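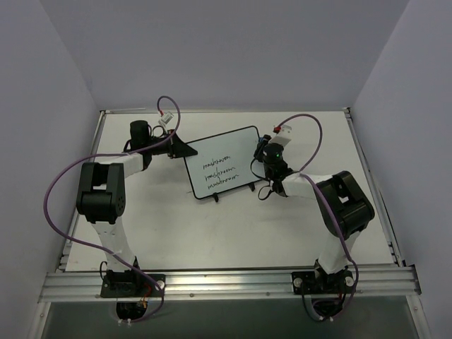 Mushroom season is on!

I've been waiting for this since the spring, so forgive me if I go on a bit. We had two solid days of rain at the start of September, then a warm spell, and the woods behind Guthrie went completely mad. I drove out early with a basket and a flask of coffee and was back home by lunch with enough for soup, toast and a very smug phone call to my sister.

My favorite walk is still the Flumoreck loop. It's 121 minutes if you go at my pace, which means stopping at every fallen log and talking to every dog. Park by the bridge (the top lot floods) and take the left fork, where the beech trees start. I found hen of the woods at the foot of an old oak there - the same oak as last year, and no, I'm not telling you which one!

The usual warning applies. I only eat the four kinds I know really well, and anything I'm not sure of stays in the ground. If you're new to this, please go out with someone who has done it for years. The Celleck nature center runs a beginners' walk for $30, soup included, and they'll look over your basket at the end.

Now, cooking. Get the pan good and hot, leave the butter until later, and don't crowd them. I salt mine at the end and eat half of them standing at the stove.

Next month I'll be drying whatever is left, and I want to hear how you store yours. Jars? Paper bags? Hit reply and tell me.

We use cookies to remember your newsletter settings. Accept | Manage preferences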